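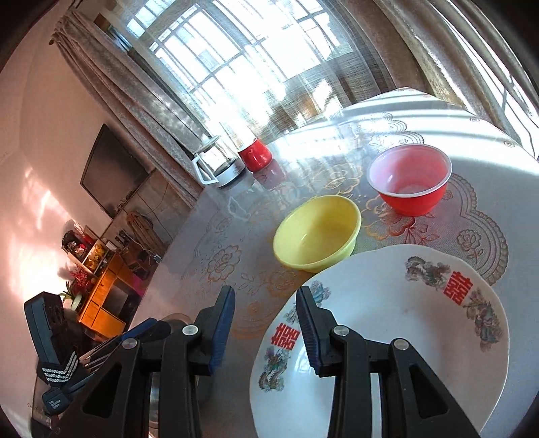
Right, hello. I'm from the Stekerell site, where we clear and stack tableware, plates and bowls mostly, and I'll talk about what changed for us when the machines came in.

(Pause, let people sit down.)

We shift 2,604 pieces a day now. It was 842! But my wrists feel better, and that's what I tell people first.

Tatsuya Oda used to stack all morning. Now he teaches the grippers, and he misses the chat at the bench. So do I, a bit.

Next: the rota, then Dernusport.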